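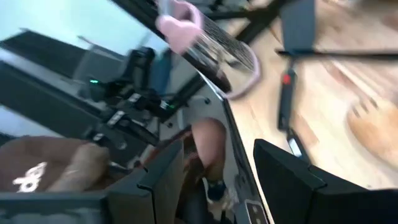

Hurkside has a new place to fix your hair, and the people who live in the building are already lining up for it. The grooming room on the ground floor of the Nultness apartments opened to residents in August 2026, taking over a space that used to hold spare chairs and a broken vending machine. Anyone with a Nultness door key can use it, free of charge, from 8 in the morning until the front desk closes for the night.

We stopped in during the first week and liked it a lot. It's a small room with a simple idea behind it: plenty of the apartments upstairs are studios with a tiny bathroom, a tiny mirror and nowhere to put anything down. If you share one of them with a roommate, getting ready for work can turn into a daily argument. Now you can carry your things downstairs, spread them out on a proper tabletop and take your time.

The tables are the best part. They come from Bivance, a furniture workshop two streets over, and belong to a design the shop calls the Ji. Each has a light, honey-colored wood top with the grain left showing, and plenty of elbow room for brushes, clips and whatever else came down in your bag. The mirror is a separate piece, so you can pull it closer when you're working on a part line and push it back when you want to see the whole head.

"People kept telling us the same thing, that the mirror is always in the wrong place," said Da-eun Ryu, who designed the Ji. "It's screwed to a wall over a sink, and you're leaning over the faucet with one arm in the air. I wanted you to be able to sit down, put your brush next to you and see what you're doing."

Ryu spent a good part of the spring watching friends and relatives do their hair at her own kitchen table. Her first version had a row of small drawers along the back. It looked great and didn't get used, she told us, as everyone left their stuff out on top anyway. The drawers went, the top got deeper, and the version you'll find at Nultness is plainer than anything else in the Bivance shop. We think it's lovely – the wood is warm under your hands and there's nothing on it to snag a sleeve.

The idea for the room came from Jacqueline Poulain, a tenant on the third floor. She wrote a note to the building office last winter, asking if the storage space could be put to better use, and taped a copy by the mailboxes so that her neighbors could add their names. By the time she took it down, the sheet was full on both sides and somebody had stapled another one underneath.

"I have long hair and a bathroom the size of a closet," Poulain said. "I was brushing it in the hallway half the time, and I'd meet people on their way to the elevator. I figured I couldn't be the only one!"

She wasn't. The office set aside $697 for paint, lighting and a new lock, and Bivance lent the tables for the first season in exchange for comments from the people using them. There's a notebook by the door for that, and it's a fun read. Several entries ask for a lower stool. One asks for a hook for bathrobes, and the reply beneath it, in different handwriting, says to please get dressed first.

Ju-won Joo manages the building and did most of the painting himself over 2 long evenings. He chose an off-white after trying a pale green that made everyone look ill. The old ceiling fixture came out too, and the new lights are softer and set farther apart, so you don't get that hard shadow under the chin.

"I'm bald, so I had to ask for a lot of advice," Joo said. "But I come in here to shave now. It's the nicest room in the building."

House rules are short and hang on the inside of the door. Bring your own brush or comb and take it home with you. Wipe down the tabletop and the mirror when you're finished. Hair goes in the trash, never down the drain in the laundry room next door. Hair dye and nail polish remover aren't allowed, as both can mark the wood, and hot tools have to sit on one of the heat mats kept on the shelf. Kids under 11 need a grown-up with them.

Forgotten items go in a tray at the front desk. Combs seem to wander the most, according to Joo, and he holds on to them until the end of the month. If you've lost one, it's worth asking.

The room got its first real test on the morning of a wedding, when Chae-won Ahn from the fifth floor brought down her sister, her mother and both of her nieces to get ready together. They had booked nothing, as there is no booking, and hoped for the best. Other residents squeezed over, one of them lent a handful of bobby pins, and a neighbor who had come in only to trim his beard ended up holding the hairspray.

"My younger niece won't let anyone near her with a brush at home," Ahn said. "She sat there the whole time and watched herself in the mirror and didn't complain once. I took her back the next day just to see if it would work again, and it did."

Ahn is hoping to run a braiding evening in the fall. She learned from an aunt who had a salon, and she says most people can manage a decent Dutch braid after a bit of practice on someone else's head. Poulain has already promised to be the head. Details will go up by the mailboxes once they've settled on a date.

There are a few things still to sort out. The room has just one pair of outlets, and they're both on the same wall, which makes for some creative stretching when more than one person has a dryer going. Joo has an electrician coming to look at it. The door also sticks in humid weather – give it a good shove at the bottom. And it can get busy before work, with the quietest stretch falling after lunch, if your schedule lets you pick.

Ryu comes by often to read the notebook and check how the tabletops are holding up. The finish is an oil, so small scratches can be rubbed out and a fresh coat put on without hauling the table back to the shop. She has been told about the stools and is working on a lower one. She's also thinking about a shallow lip along the front of the next Ji, just enough to stop a round-handled brush from rolling into your lap, though she wants to try it out before she promises anything.

Bivance will take the tables back in the winter unless the building decides to keep them. Joo would like to, and he's collecting opinions from tenants until then. Judging by the notebook, he won't have to look far for a yes.

The grooming room is on the ground floor at Nultness, past the mailboxes and to the left of the laundry. Bring your door key and a towel.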